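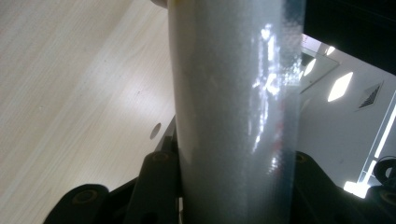 Tema 6. Cuota, plazo y amortización anticipada

Apuntes de clase, Financiación de la vivienda. Versión sin revisar, las erratas al correo de siempre.

Repaso rápido del tema 5: principal, tipo, plazo. Tipo nominal no es lo mismo que TAE. Quien no tenga esto claro que vuelva a la hoja 5 antes de seguir, porque hoy lo uso todo el rato.

6.1 Sistema francés

El habitual en España. Cuota constante mientras no cambie el tipo. Dentro de la cuota, dos trozos: intereses (sobre capital pendiente) y amortización (lo que queda). Al principio casi todo intereses, al final casi todo capital.

Fórmula, con i mensual y n número de cuotas:

cuota = C · i / (1 − (1 + i)^−n)

Ojo con i. Si el nominal anual es el 3 %, i = 0,03 / 12 = 0,0025. Todos los años alguien mete 0,03 y le sale una cuota de locura.

Intereses del mes = capital pendiente al inicio del mes × i
Amortización del mes = cuota − intereses
Pendiente nuevo = pendiente anterior − amortización

Con esas tres líneas se monta el cuadro entero en una hoja de cálculo. Hacedlo en casa a mano al menos tres filas, luego ya arrastrar.

6.2 Caso Dalgleish

Blair Dalgleish, cuota mensual de 1061 euros, tipo fijo. Recibe una oferta para alargar el plazo y la cuota baja a 741. Diferencia: 320 euros al mes. Suena bien.

Preguntas que hay que hacerse antes de decir que sí:
- cuánto capital queda pendiente hoy
- cuántas cuotas faltan en el préstamo actual y cuántas en el nuevo
- si el tipo es el mismo o lo han tocado
- comisión por novación, si la hay
- edad al vencimiento (Dalgleish tiene 44)

Total por pagar = cuota × cuotas que faltan, más gastos. Se compara total con total. La cuota sola no dice nada del coste. En el caso de clase faltaban 180 cuotas: 1061 × 180 = 190.980. Con el plazo nuevo, 300 cuotas: 741 × 300 = 222.300. Diferencia 31.320 euros más, sin contar gastos.

Matiz que salió en el grupo de tarde: 320 euros al mes de aire pueden valer ese coste si la alternativa es dejar de pagar. Correcto. En el examen se puede defender cualquiera de las dos opciones, pero con los números delante. Sin numeros no puntúa.

6.3 Amortizar antes: reducir cuota o reducir plazo

Misma cantidad entregada, dos efectos.

Reducir plazo: la cuota sigue igual, se acaba antes. Ahorro de intereses mayor.
Reducir cuota: mismo vencimiento, pago mensual menor. Ahorro menor, más margen cada mes.

Cuándo interesa más amortizar: en los primeros años, cuando el capital pendiente es alto. Misma entrega al final del préstamo, efecto casi nulo.

Antes de amortizar mirar:
a) comisión por reembolso anticipado (en la escritura y en la FEIN)
b) deducción fiscal si la vivienda es antigua y todavía da derecho
c) colchón. No vaciar la cuenta para amortizar. Si luego hay una avería se acaba pidiendo un préstamo personal al doble de tipo, y adiós al ahorro
d) deudas más caras pendientes, tarjeta sobre todo. Esas primero

6.4 Fijo, variable, mixto

Fijo: cuota conocida hasta el final. Suele salir algo más caro de entrada.
Variable: índice + diferencial. Revisión cada seis o doce meses. En la revisión se recalcula la cuota con el capital pendiente y las cuotas que faltan, NO con el capital inicial.
Mixto: tramo fijo y luego variable. Mirar bien qué diferencial queda en el segundo tramo, que es donde está la letra pequeña.

Ejercicio de Iona MacAulay (lo preparó ella para el seminario, está bien y lo dejo tal cual): comparar la oferta de Hadasine, tipo fijo sin vinculaciones, con la de Itmont, tipo más bajo pero con seguro de hogar, seguro de vida y nómina. Datos en la hoja aparte. Pista: sumar la prima anual de los seguros al coste y restar lo que se pagaría por un seguro equivalente contratado por fuera. El tipo bajo a veces se queda en nada.

6.5 Cuánto puede pagar una familia

Regla de siempre: cuota más otras deudas por debajo de un tercio de los ingresos netos. Es una regla orientativa, cada entidad tiene la suya. Ingresos netos de verdad, con las pagas extra prorrateadas. Las horas extra y los bonus, con pinzas.

Entrada: lo normal es financiar hasta el 80 % del menor entre precio y tasación. El resto hay que tenerlo, más impuestos y gastos. La gente calcula la entrada y se olvida de lo segundo, y se encuentra sin dinero en la notaría.

6.6 Para entregar

1. Cuadro de amortización de 23 meses con los datos de la hoja aparte. Redondeo a dos decimales, en cada fila.
2. Repetir el caso Dalgleish suponiendo que en el mes 12 amortiza 6.000 euros. Una vez reduciendo plazo, otra reduciendo cuota. Tipo y capital pendiente, los de la hoja.
3. Ejercicio MacAulay, máximo una página.

Entrega antes de que acabe abril, a las 18:00 se cierra el buzón. Hoja de cálculo con las fórmulas visibles, no valores pegados. Nombre en el archivo por favor.

Tema siguiente: subrogación y novación. Traer leída la lectura de Gikarex, solo la primera parte.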